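Right, tea towels. Catrin Ellis has been telling me for weeks that there's a correct way to fold one and that I've been doing it wrong all my life. I have doubts.

Her method: lay it flat, long side towards you, smooth it out with both hands, thirds lengthways, then in half, then in half again. Mine: grab, fold, drawer. Shuts fine.

She says smoothing first saves you ironing. Does it though? I've smoothed 12 of the things this month and they look exactly like tea towels that have been in a drawer.

And the Grulen drawer dividers, before anyone suggests them. 460 people have liked that post. How many of them still had the dividers in by October, I'd like to know.

Huw Watkins has replied to say roll them. Huw, they unroll. I've seen your kitchen.

The one bit I'll grant her is stripes. A wavy pattern is a pain because there's no straight line to fold along, so you go by the hem or you end up with a wonky parcel. Pink zigzags on white are the worst of the lot.

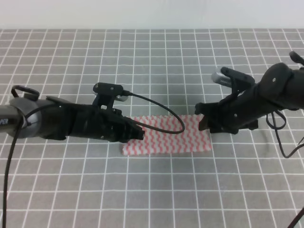

So you do need it properly flat before you start, and a table beats doing it against your chest. Fine. Catrin can have that.

Still not convinced about thirds. Halves and halves again gets you a square that fits the drawer, and you don't have to guess where a third is.

Bleddyn says he doesn't fold them at all, just hangs them on the oven door till they need washing. Leaning that way myself.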